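Gripper log, unit 2
April, evening

Started at 7:40 with the left pad. It has been shedding since the weekend runs and the grip repeatability numbers have drifted enough that I stopped blaming the calibration. Before touching anything I pulled the last session's log off the Jotport box and read through it. 529 grasps since the pads were last cleaned. The schedule on the wall says every 300. The schedule on the wall was written by me.

The symptom, for the record: on close, the commanded gap and the measured gap agree to within tolerance for the first part of a session, then the measured value creeps up. Current at contact goes up a little at the same time. Small flat parts slip on lift. Round parts do not, or not often enough to show. King-fai Lam thinks the linkage has play in it. I think the pads are dirty and the linkage also has play in it, and that the two should be dealt with one at a time or we will learn nothing from either.

Parked the arm low over the table, opened the fingers wide, and took a still from the wrist camera before cleaning. I want one from the same pose after every service from now on, because memory is useless for this and the written notes from last winter say only "pads dirty, cleaned."
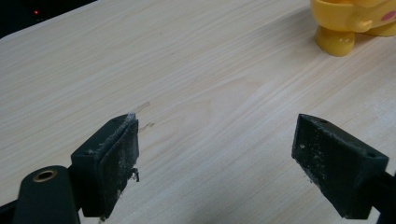 Unit 2, fingers open, before cleaning. Residue on both pad faces, fluff on the left.

The left face is the worse of the two. Gray and whitish powder along the upper edge and across the middle, and a scrap of something fibrous hanging from the lower right. The right has specks and scuffs, mostly toward its left and center. I had expected the wear to be even. If the fingers were meeting square I would expect a similar pattern on both, so either the left is arriving first and doing more of the rubbing, or the two pads are no longer the same material in the same condition. They were not changed together. The left pad is older by one service interval and I did not write down which batch it came from.

Two faint scratches on the tabletop between the fingers as well, running across the grain. I do not know when they date from. The table offset was set before the last pad change and I did not recheck it afterward, so a pad edge touching down is possible. Put on the list. I will measure the clearance before I blame anything.

Powered down the gripper at the breaker, waited for the supply to bleed off, and tagged it. Lam has a habit of re-enabling things from the other desk.

Cleaning sequence, as done:

Picked the fluff off with tweezers and bagged it. Brushed both faces dry with the soft nylon brush, top to bottom, with the vacuum nozzle held underneath so the dust did not go down into the mechanism. Wiped with a lint-free cloth, barely damp with isopropyl. Changed the cloth and wiped again. The second cloth from the left pad still came away gray. The second cloth from the right was clean. Third wipe on the left, clean. Let both stand with the fingers open for 13 minutes by the bench timer before handling them again.

The chalky rim on the left block did not come off with the brush. It came off with the cloth, so it is residue and the pad itself is not breaking down, or not at that edge. I was prepared to find the surface crumbling. Under the loupe the face is polished in the middle and still has texture at the margins. The polished area is where the small flat parts get held. That would account for the slipping without any help from the linkage.

Checked fasteners next. All snug on the left. On the right, one pad screw took an eighth of a turn before it came up to torque. No threadlocker visible on it. I backed it out, cleaned the thread, applied the medium grade and set it again. The others I left alone. The brass insert in the left arm shows no sign of pulling out: no gap at the rim, no whitening of the plastic next to it. I pressed on it with the blunt end of a scribe and it did not move. The insert on the old set of arms walked out over a month and I was slow to notice, so it gets looked at every time now.

Then the linkage, by hand, still powered down. Held the left finger at the root and moved the tip. There is play. Dial indicator on the tip, light push each way, three readings, all of them in agreement. Same on the right with a smaller result. Both are inside what the Fernbridge sheet allows, the left not by a lot. I wrote the values in the service table and sent them to Lam, who replied with a single word, "play." He is entitled to it.

I did not replace the bushings tonight. There is one spare set in the drawer and it is the Shirazi type, which fits but has a slightly tighter bore and needs running in. Starting that at nine in the evening means finishing at midnight with a gripper nobody trusts in the morning. The Irari set is on order.

Power back on at 8:55. Homing was normal. Ran the finger zero: closed at low force with nothing between the pads, recorded the encoder value, opened, repeated until the value settled. The first close differed from the others, as it always does after cleaning, and I discarded it. The new zero is different from the stored one in the direction you would expect if there had been a layer of dirt on both faces and now there is not. Saved it under a new name and kept the old file. Overwriting the old one is how we lost the comparison last time.

Checked clearance to the table with feeler gauges at four positions, fingers open and fingers closed. Open, fine everywhere. Closed, the left tip is lower than the right, and at the position nearest the far edge the thinnest gauge I consider safe would not go under it. So the offset is wrong or the table is not flat, and probably some of each. Raised the table plane in the configuration by a small amount and repeated the check. Gauge passes at all four. The cost is that very thin parts will be picked slightly higher on their edge than before. Nothing in the current parts list is thin enough for that to matter. I noted it in the config file in a comment so that whoever adds a thinner part will see it.

It is still possible the scratches came from a dragged part or from somebody sliding a fixture across. I put a strip of low-tack tape over a clean area next to them. If the tape is marked after the next long run, the tip is still touching. If it is not, I will stop thinking about it.

Test run: the usual block, the usual washer, the usual short cylinder, alternating. Block and cylinder held on every lift. The washer slipped 2 times before I stopped to look. Both slips were early in the lift with the left pad losing it first, going by the log. Raised the closing force one step and the washer held for the rest of the set. I don't like doing that, since it hides the polished face without fixing it and adds load to the bushing with the most play. Put the force back where it was and wrote the washer down as restricted until the pad is changed.

Decision: both pads come off at the next service and both go on new, same batch, batch number written on the inside of the block in paint pen. No more mixed sets. Bushings at the same time if the Irari set has arrived, Shirazi if it has not and there is a full day free. Pads first, then a full test run, then bushings, then the same test run again. Lam wants to do it all in one go. It would save an hour and leave us arguing over which part did the work.

Also moved the cleaning interval. The schedule now says 200, and the session script prints a warning at 180 with the count in it. It doesn't block the run. I considered having it block the run and decided that I would be the first one to comment out that line.

Left on the list:

Pad set, both sides, check stock.
Bushings, chase the order.
Read the tape strip after the next long run.
Table flatness with the straightedge, in daylight.
Medium threadlocker, the tube is nearly empty.
Still from the wrist camera, same pose, after the pads are changed. I took one tonight after cleaning and saved it in the same folder as the first.

Arm back to park, fingers half open so the pads are not resting against each other overnight. Breaker off at 9:50. Tag left on.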